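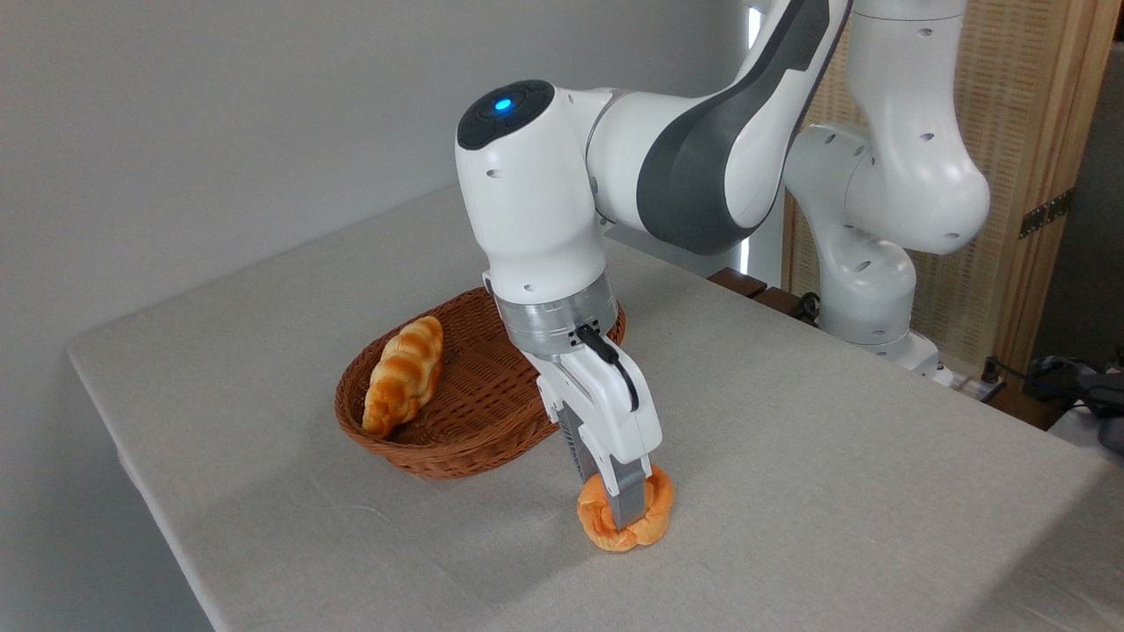 冷めて硬くなったロールパンを、もう一度やわらかくする方法を教えてください
投稿者:Ridlow
2018年10月10日

こんにちは。日本に住んで二年目です。日本語がまだ上手ではありませんので、変な文がありましたら、すみません。

私は週末に小さいロールパンを焼きます。強力粉、牛乳、バター、砂糖、塩、ドライイーストの普通の配合です。焼いた日はとてもおいしいですが、次の日の朝になると、表面が乾いて、中もぼそぼそします。電子レンジで温めますと、最初の一分はやわらかいです。でも食べている間に、焼く前よりも硬くなったように感じます。

今の保存の仕方は、完全に冷めてから、紙袋に入れて、台所の棚に置くことです。夏は湿気でかびが心配でしたから、冷蔵庫に入れたこともあります。冷蔵庫のほうがもっと早く硬くなりました。これは私の気のせいでしょうか。

知りたいことは次のことです。
・硬くなったパンを朝に温める、よい方法
・焼いた後の保存は紙袋とビニール袋のどちらがよいか
・生地の作り方で、次の日までやわらかくすることはできるか

オーブントースターはあります。温度の調節はできません。ワット数だけ変えられる古い型です。蒸し器は持っていません。よろしくお願いいたします。

Ayane Tanabe

冷蔵庫の件は気のせいではありません。パンのでんぷんは、冷蔵庫くらいの温度でいちばん早く老化します。ですから冷蔵庫は避けて、翌日までに食べる分は室温、それより後の分は冷凍に分けるとよいと思います。

紙袋は湿気を通すので、やわらかいパンには向きません。紙袋が合うのは、皮をぱりっとさせたいフランスパンなどです。ロールパンは、手で触ってほんのり温かさが残るくらいでビニール袋に入れ、口を軽く閉じておきます。熱いうちに入れると袋の中に水滴がついて、皮がしわしわになりますし、かびの原因にもなります。完全に冷めたら口をしっかり閉じてください。

温め直しは、トースターだけでできます。
パンの表面に霧吹きで水を軽くかけます(なければ、ぬらした指でなでるだけでも大丈夫です)。アルミホイルでふんわり包み、先に温めておいたトースターに入れて、弱いワット数で温めます。途中で一度、押してみてください。まだ硬ければもう少し。最後にホイルを開いて20秒だけ焼くと、表面が香ばしくなります。

電子レンジを使うときは、短くするのがこつです。小さいロールパンなら15秒で足りることが多いです。一分は長すぎて、水分が飛んでしまいます。

冷凍する場合は、一個ずつラップで包んでから保存袋に入れます。食べる前の晩に室温に出しておくか、凍ったままレンジに短くかけて、そのあとトースターで仕上げてください。

Skeveck

レンジならパンの横に水を入れたコップを置くといいって聞いたことあります。試したことはないです。
うちは硬くなったらフレンチトーストにしてます。卵と牛乳に漬けて冷蔵庫に一晩。硬いほうがよく吸うのでおすすめ。

Haruna Nishimura

保存と温め直しはTanabeさんが書かれた通りだと思いますので、生地のほうだけ書きます。

翌日もやわらかくしたいなら、湯種が効きます。粉の一部(全体の二割くらい)を取り分けて、同じ重さの熱湯を加え、へらでよく混ぜます。ラップをぴったりかけて冷まし、冷蔵庫に一晩置いてから、残りの材料と一緒にこねます。湯種に使ったお湯の分だけ、本ごねの水分を減らしてください。減らし忘れるとべたべたになって、成形で泣きます。

湯種が面倒な日は、砂糖の一部をはちみつに替えるだけでも、しっとり感が長持ちします。ただし、はちみつ入りのパンは一歳未満の赤ちゃんには食べさせないでください。焼き色も早くつくので、オーブンの中をときどき見てください。

それと、焼きすぎていませんか。小さいパンは低い温度で長く焼くと乾きやすいです。私は予熱をしっかりして、高めの温度で短く焼いています。

Ridlow(質問した人)

皆様、ご丁寧に教えてくださって、ありがとうございます。

今朝、残っていたパンをアルミホイルの方法で温めました。霧吹きがありませんでしたから、指で水をつけました。中までやわらかくなって、食べ終わるまで硬くなりませんでした。電子レンジは、いつも60秒かけていましたので、長すぎたのですね。

湯種という言葉は初めて知りました。読み方は「ゆだね」でよろしいですか。次の週末に作ってみます。はちみつは家にありますが、赤ちゃんはいませんので、こちらも試したいと思います。

フレンチトーストは、パンが残りましたら作ります。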